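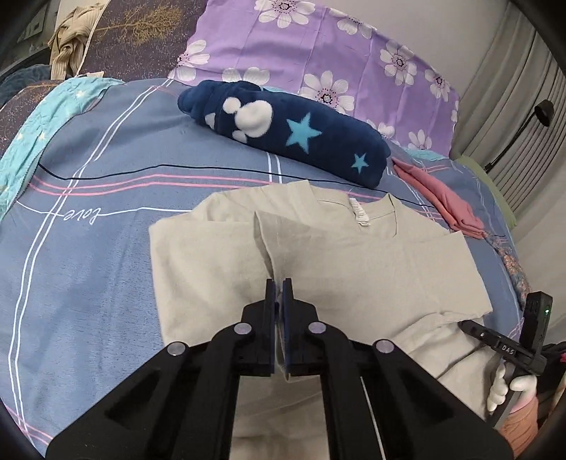

Posted by Arthur on May 22, 2023 | Filed under: grippers, maintenance

Setup notes for the hand-held pair, mostly so I stop relearning them. The cloth work has been on shirts laid out on a bed, and cloth is hard on jaw alignment. A block will let you get away with tips that meet a little crooked. A single layer of shirt slides out at the low side.

Start with the pads. They are blue, glued to the inner face of each tip, and they pick up lint. I wipe them with a damp cloth every 14 grasps and replace them when an edge lifts. The Zarden pads I tried in November were softer and held thin fabric well, but the glue let go after 77 cycles. I went back to the old ones.

Next, the pivots. Back each one off until the arm swings freely, then tighten until the side play is gone and stop there. If the arm feels stiff, it's too tight, and the opening reading will lag on release. Do both arms before checking anything.

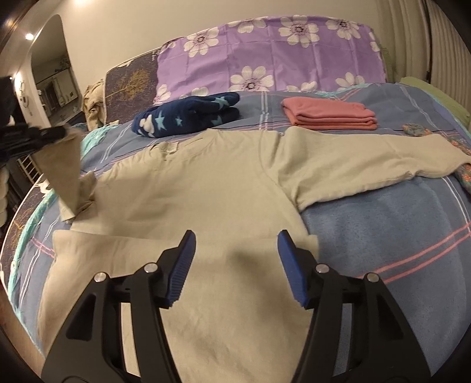

Zero the opening with the jaws fully closed and nothing between them. The Clellero logger stores that value at startup only, so a bump halfway through a session means a restart. My right-hand unit reads 569 at closed. If it comes up more than 8 counts off, I look for lint under the pad before touching the offset.

Cable: leave a slack loop near the handle and check it with the jaws at full travel. A tight cable pulls one arm open slightly and looks exactly like a bad pivot. I lost an evening to that one.

Pinch test last. Take one layer of cloth, lift a corner, hold, release. Repeat with a double fold. If the single layer slips and the fold doesn't, go back to the pads.

Still open: the Skollari sync script drops the left unit if it powers up second. For now I power it up first.

Contact | © 2023 Arthur | Back to top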